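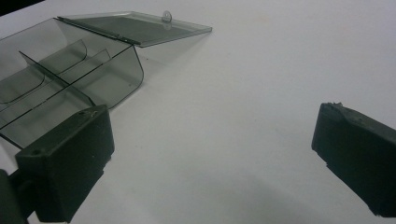

Smoky-gray plastic box with the lid open, on the white table.

Studio notebook, January 2018
Print room, Skirkell

Started again with the tide series. The idea is still the same as before the holidays: one copper plate, printed many times, and between the printings I let the plate change a little. I want to see if a viewer can follow the change when the prints hang in a row, or if the eye gives up after a few and sees only gray.

Plate A was bitten for 20 minutes in the old bath. The line is too weak on the left side, where I think the ground was thicker. Plate B had 21 minutes in the fresh bath and it is much darker than one extra minute should give. So the bath is the important thing, and the clock is less important. For the next plate I will make a small test strip first, as Vy Lưu told me to do already in the autumn. She was right and I was lazy.

Paper: the Plostley sheets are nice to touch but they stretch when damp, and the second color does not sit on the first. I measured the shift on three prints and it was never the same. The heavier paper from Pritchard stays in place, but it takes the ink in a more dry way and the soft tones are lost. I have not decided. Maybe the shift is good for this work, because it is about a thing that returns and is never exactly in its place. But I want to choose it, I do not want to receive it from the paper.

Sound part: Vy brought the recording from the harbor. The file is 75 minutes long, which is too much for the small room. We listened to the first part with the prints on the wall and it felt like a film with no end. Then we tried it very quiet, so that one hears it only near the door. Better. She will cut a shorter loop and remove the place where a truck goes by - or maybe leave the truck, we did not agree.

Numbering: the last proof before the holidays was 1068 in the big book. Please continue from there and do not begin a new list on loose paper. I found two proofs with no number in the drawer and I can't say any more which plate state they belong to.

Clornura asked for the title and a short text for the February show. Title for now is "Same Water". Vy thinks it sounds like a song. The text I have written two times and both versions explain too much.

To do:
- test strip for plate C
- clean the blankets of the press, there is blue on the edge
- ask Pritchard if they have the same paper in a warmer white
- measure the long wall again, my two numbers do not match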